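Notes for session 2, Workplace Organization (R. Ahuja). Bring these back next time, we will use the sorting sheet again.

# Desktop Sorting with Open Containers

## What this session covers

Last session dealt with drawers and shelves. This one stays on top of the desk. The question is where small supplies should sit while a person is working, and how they get back to the same spot at the end of the day.

Terms used below:

- **Reach zone:** the part of the desktop you can touch without leaning or taking a step.
- **Far zone:** everything past that.
- **Open container:** a basket, tray or box with no lid.
- **Stray:** an item that has no assigned container.

## Reading before class

Madhu Agarwal's handout on the Nosdale front office, pages 1 to 4. The office handled 666 small items on one shared desk before the sort and kept 138 of them. The rest went to the supply closet or were thrown out. Look at her list of strays. Most are things that two people both thought the other one used: tape, labels, spare keys, charger plugs.

## Choosing a container

Baskets work well for items of mixed size. They don't work for paper, which curls against the sides, or for anything smaller than a paper clip, which can slip through a loose weave. Rectangular ones waste less desktop than round ones.

Depth matters more than people expect. If a roll of tape standing on edge disappears below the rim, the basket is too deep for a desk and belongs on a shelf.

Umesh Maurya suggests a limit of one layer. Once things are stacked inside, the bottom layer stops being used.

## Placement on an L-shaped desk

An L-shaped or angled top gives two work surfaces but only one reach zone at a time. Standing users get a bit more reach than seated ones. On a height-adjustable desk, set the height first and place the containers after.

1. Stand or sit where you do most of your work.
2. Mark the reach zone with a strip of paper.
3. Put the container you open most often inside it.
4. Put the second container toward the far end, in line with the first. Use matching containers so that they read as one set.
5. Keep the desktop in front of the containers clear for writing and for setting things down.
6. Walk the floor on both sides. Cords should not cross the place where someone stands to reach the far container.

In the two-basket layout, the nearer basket sits in the middle of the desktop with the tape in it, and the farther one takes an arm stretched out over the desk.

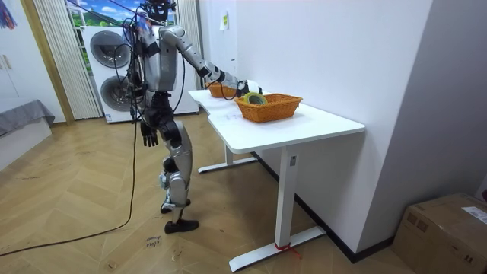 ## Sorting exercise

Work in pairs. Azlan Wijaya and Bayu Oei have the trays and the sorting sheets.

- Empty both containers onto the desk.
- Write each item on the sheet, one per line.
- Mark it N (near), F (far) or S (stray).
- Refill, near container first.
- Swap desks and find three items your partner names.

Strays go in the bin by the door, labeled with your table number.

## For next time

Sort one desk at home or at work and hand in the sheet with a paragraph on what you moved and why. Limit 600 words.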